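Waste Sorting in the Student Lounge: A Small Study of One Bin and One Corner
Project report, Environmental Practice module
Group members: Revathi Arumugam, Trilok Dixit, Arif Bhattacharjee
Supervisor: Kavitha Rao

1. Background

The lounge on the ground floor of the Poduval building is used by students from three departments. Most people come in between classes, sit for a while, eat or drink something and leave. The room has soft chairs, small tables and a pedal bin. In September our group was asked to choose a shared space and look at how trash is handled in it. We picked the lounge because all of us use it and because there had been complaints about bottles left next to the chairs.

We wanted to find out what gets thrown away there, how much of it could be recycled, and whether a change in the layout or the bags would help.

2. What gets thrown away

We emptied the bin once a day for 18 days and sorted the contents on a sheet in the workroom next door. The total was 606 items. Drink bottles were the largest group, followed by paper cups, snack wrappers and napkins. Food waste was low, probably due to the cafeteria being so close.

Roughly a third of the items were plastic bottles, nearly all of them the small size sold in the vending machine by the stairs. Many still had water in them. This matters for the bag, which gets heavy and tears at the bottom, and for recycling, where the campus rule is that bottles must be empty.
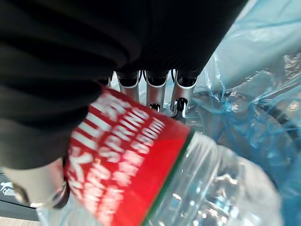

Figure 1. Clear plastic water bottle with a red label.

The labels are a separate problem. The sorting guide from Irnar, the company that collects for the campus, asks for labels to be removed if they come off easily. None of the bottles we took out of the bin had been stripped. Trilok tried peeling a batch of them and found that most labels tore along the glue line and left a strip behind. We decided not to include label removal in our recommendations.

3. The corner

The second part of the project was about layout. We drew a floor plan of the lounge and marked where items were left outside the bin. Most marks fell in two places, the window ledge and the small tables. The armchair corner did better than we expected. There the bin is against the end of the partition wall, a step or so from the seat, and it is easy to spot with its yellow lid.
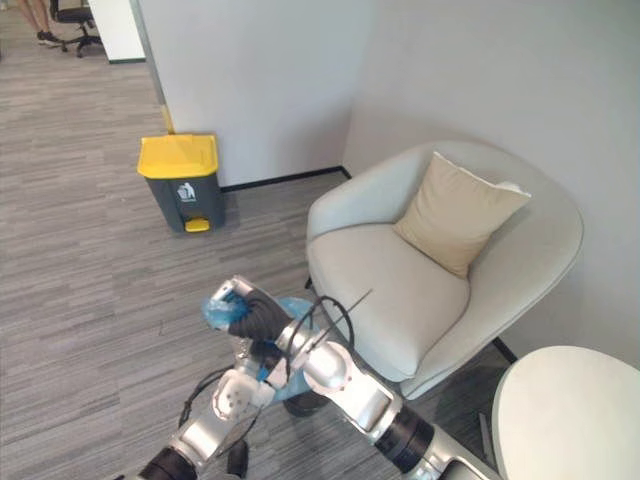

We asked people using the lounge why they left things behind. The most common answer was that they planned to take the bottle with them and forgot. A few said they did not like touching a bin lid, and had not noticed that it had a pedal. Arif suggested a sign, but Kavitha Rao pointed out that the bin already has a picture on the front and that more signs on the wall would probably be ignored as well.

We then tried moving one of the small tables closer to the bin for 5 days. Fewer items were left on it during that time. The trial was short and a holiday fell in the middle of it, so we do not want to make too much of the result.

4. Bags

Until this year the lounge used thin black bags for everything. They hide what is inside, so whoever empties the bin has to open the bag to know whether it can go to recycling. We tested 2 other kinds from the supply room, a clear one and a translucent blue one. The clear bag was the easiest to check but people said it looked messy. The blue one was a fair compromise — bottles and other large shapes still show through.

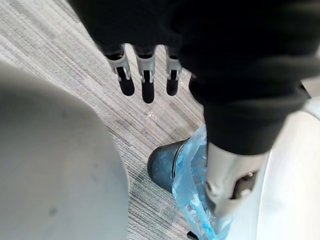

Both kinds held up better when the bottles were empty. The handling was harder to judge, as a thin bag clings and bunches up when it is picked up by the middle. Gorazd Milošević from building services told us his team lifts from the rim and ties before pulling the bag clear, and we followed that method for the rest of the study.

5. Recommendations

Keep the pedal bin where it is and add a second one by the window ledge. Use translucent blue bags for bottles only. Put a small drain tray next to the vending machine so that leftover water can be poured out there. Move the small tables within easy reach of a bin where the floor plan allows it.

6. Limits

We only studied one room. Bottles that people carried out with them were not counted, and we did not weigh anything. The sorting sheets and the floor plan are in the module folder.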